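Two Fingers, One Washer: Three Days With the Paswood Grippers

Svenja Sperling has a rule about laundry. No folding, not yet. "Folding is a demo," she says. "Getting the stuff in the drum is the job."

So that's what we went to see. A head camera, two arms, a front loader with its door open, a basket on a concrete floor. And three sets of fingers to swap through - the flat Ostix pads, a three-finger hand from Voß, and the slim black cones from Paswood that Sperling's team bolted on last.

The pads first. Good on towels, hopeless on anything lying flat. They push the cloth ahead of them and close on air. 298 tries with the pads over two days, 194 of them ended with a garment in the drum. Not great. Sperling shrugs, writes it on the wall.

The Voß hand does better on bulk and worse everywhere else. It's wide. Going through the door ring it wants to come in dead straight, and the arm doesn't always have the reach for straight. Twice it caught the gasket and the controller tripped out. Restart takes almost 30 seconds, which feels like ten minutes when you're standing there with a notebook.

Then the cones. They look like nothing, honest to god, like something off a marking tool. But they go down between layers of fabric where the pads can't, and they leave the head camera a clear view of the drum. That last bit matters more than I expected. With the Voß hand on, half of what the camera gets is Voß hand.

On the cone day the load was sports stuff, a red number 23 jersey on top with something white tucked in at the back of the basket. 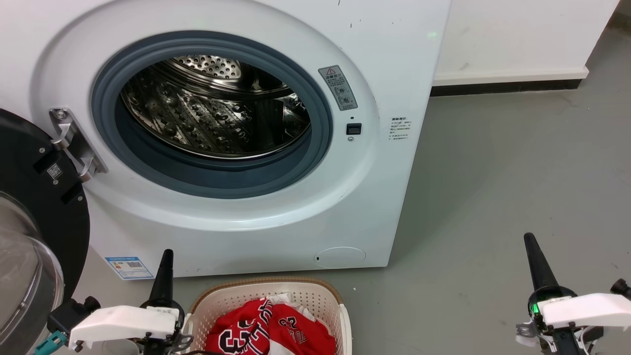 What the camera sees

Steel drum, lots of little holes, bright reflections at the back wall. Bad news for depth. Sperling's people gave up on reading the drum directly and key on the dark gasket instead - big, round, high contrast against the white front. The controller fits a circle to it and aims for the middle. Simple, and it works with all three grippers, so at least the comparision is fair.

The basket is harder. Lattice sides, and a cone tip can find its way into a hole if the arm comes in low. They raised the approach and slowed the last stretch.

What it costs

The cones are cheap. The Voß hand is not: 3335 euros for the pair of wrists alone, before cables. Sperling would still keep it for bedding, she says, maybe on one arm with a cone on teh other. Mixed pair goes on next. Jeans too. Everyone in the lab is dreading the jeans.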